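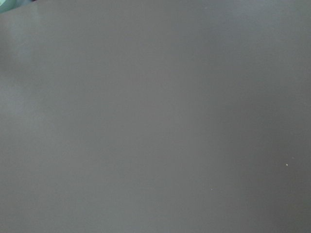 # Questions about the new cells at Rinberg

Last updated in November, after the second round of shift meetings. If your question isn't covered, put it in the box by the canteen door or ask Hanne Vídalín in the production office.

## The basics

### What is being installed?

Five robot cells on the packing side, supplied by Eskildsen. Each has one arm, one gripper and a small camera near the wrist. They will pick small parts out of trays and place them into inserts, ready for boxing. We call them the Prurkia cells because they replace hand packing on the Prurkia line. The other lines stay as they are.

### Will anyone lose their job?

No. There are 23 people on the Prurkia line across both shifts, and all 23 have a place after the change. Some of the work will be different. Nobody's basic pay goes down, and anyone moved to another line keeps their current grade for 52 weeks, after which it is reviewed with them and their union rep.

### I am agency staff. Does that apply to me?

The pay protection covers permanent staff only. Agency contracts run to their agreed end dates. Two of the new operator posts are open to agency applicants.

## The work

### What does a cell operator do?

- loads full trays and takes away empty ones
- wipes down the work surface at the start of the shift and at each tray change
- clears stoppages and restarts the cell
- checks the first insert of every batch by hand
- writes stoppages in the cell log, with the time

### Why does the surface need wiping so often?

Crumbs of packing foam and dust can be taken for small parts by the camera, and the arm then tries to pick them up. Use the dry cloths from the cell drawer. Don't use compressed air, which blows the bits into the next cell.

### How fast is it?

The target is 600 inserts per cell per shift. This is a target for the machine. It won't be used in anyone's appraisal.

### What happens when the arm can't pick a part?

It tries again twice, then stops and shows an amber light. Press hold, open the door, move the part or take it out, close the door and press resume. If the same part fails again, put it in the reject tub. You don't need to call maintenance for a single missed pick. Call them if the cell stops three times on one tray.

### Can I still pack by hand if a cell is down?

Yes. Two hand benches are staying, at the end nearest the goods lift. The shift lead decides when to use them.

## Safety

### Is it safe to stand next to a moving arm?

Outside the guard, yes. The arm stops when the door is opened. Never reach over or under the guard, and never wedge the door, even to clear something quickly.

### Does the camera record us?

It points at the work surface and moves with the arm. Pictures are kept so that the engineers can look at failed picks. If your hand is in view while you clear a stoppage, it may be in one of them. They are not used for timekeeping or discipline, and this is written into the agreement with the union.

## Training

### Who trains us, and when?

Ajith Annamalai runs the sessions in the Fluketti room. The course is two half days, in paid time, followed by a week working beside a trained operator. Night shift sessions start at 10 p.m. so that you don't have to come in during the day.

### What if I don't want to work on a cell?

Tell your shift lead before the rota is drawn up. There are places on hand packing for the other lines and in goods in. We can't promise everyone their first choice.

### I did the course and I'm still not confident. Can I do it again?

Yes, as many times as you need. Ask Ajith for the next date.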